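Gripper pose jumps when marker cubes face away from the camera - filter or fix calibration?

Asked Jan 25, 2018 in Perception and Tracking

Hi all, and thanks in advance for reading, because I know this is going to run long. I'm tracking two hand-held grippers from a camera worn on the head. Each gripper has a white cube with square fiducial markers on its faces, and I use the Mornus detector to get a 6-DoF pose per cube, which then goes into our replay planner (Mamard, if anyone else is on it). The task is picking small things off a low shelf with open cubbies.

Most of the time the poses are lovely. Then, every so often, one gripper flips its orientation for a frame or two and comes straight back. The planner sees a wrist spinning half a turn and rejects the whole recording. The camera runs at 60 fps and I lost 247 frames out of one recording this way, nearly all of them while reaching.

With both arms out toward the shelf, I get two markers per cube in view, like so:

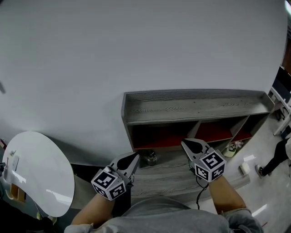 3 Answers

Answer 1 (accepted)

Welcome! I spent a good part of last January on this very thing, so you have my sympathy. What you're describing sounds like the planar pose ambiguity. A single square marker seen small or nearly face-on has two poses that fit the corners almost equally well, and the solver hops between them as the noise changes.

The good news is that you have two faces showing, and that's enough to settle it. Please check whether you are solving each marker separately and averaging, which I believe is the default in Mornus. Instead, define the cube as one rigid body, collect all the visible corners (8 in your case) and run one solve over the lot. My flips went away almost completely after that.

For the moments when only one face shows, ask the solver for both candidate poses and keep the one closer to your last good pose. And do measure where the markers really sit on the cube - mine were glued on a little crooked and I blamed the software for ages.

Answer 2

just put a low pass filter on it, works fine for us

Comment: Careful with this one! If you average a flipped orientation into good ones you get a smooth swing through poses the hand never had, and the planner may well accept it. Throw out the bad frames first, then smooth.

Answer 3

Adding to the accepted answer. We use Skunside for the same job and it has a reprojection error gate you can set per body. I keep ours at 4 pixels. It won't catch every flip, as the wrong pose can score nicely too, but it does catch motion blur. Also lock your exposure if you can. Is your Rutherford calibration file from the same resolution you record at? Mine wasn't, sadly.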